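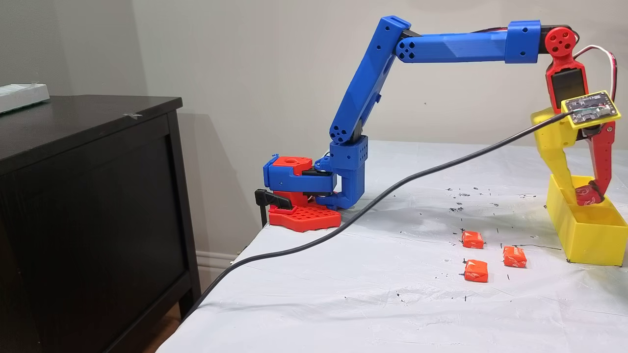
Sorting: why I love putting stuff in piles

Okay, quick question for you. If I dumped 100 buttons on your bed, what would you do first? I bet you'd start making piles! Red ones over there, big ones by the pillow, the weird one with the anchor on it all by itself.

Sorting means putting things that are alike together. You pick a rule, and then you stick to it. The rule can be color, or size, or even "things my brother isn't allowed to touch" (that was my rule when I was seven, and it worked for maybe a day).

A bin with compartments is great for this. Each part gets its own kind of thing. Candy in one, erasers in another, and so on until the table is clear.

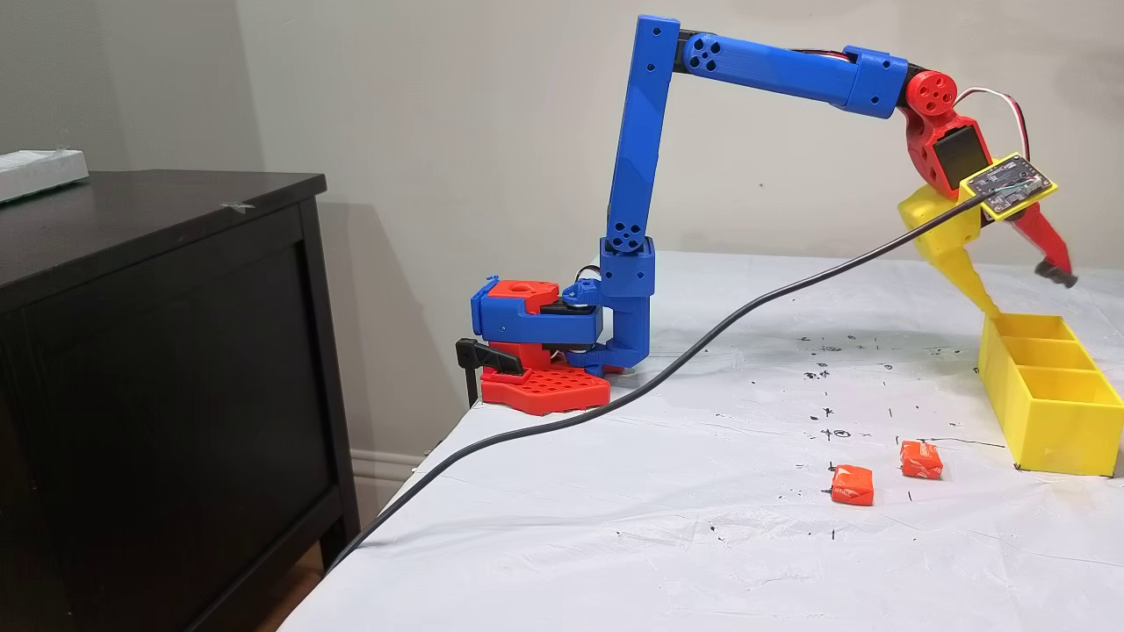

A yellow bin with three compartments, and two little wrapped pieces on the table.

Now try it at home! Grab an egg carton and a handful of small stuff from the junk drawer. Sort it by color. Then tip it all out and sort it again by what it's made of. Did the same things end up together? My friend Wing-sze Chu did this with her sticker collection, all 267 of them, and the second time her piles came out totally different.

If something fits in two piles, you get to decide. Or make a new pile! I always have a "not sure" pile and it's usually the biggest.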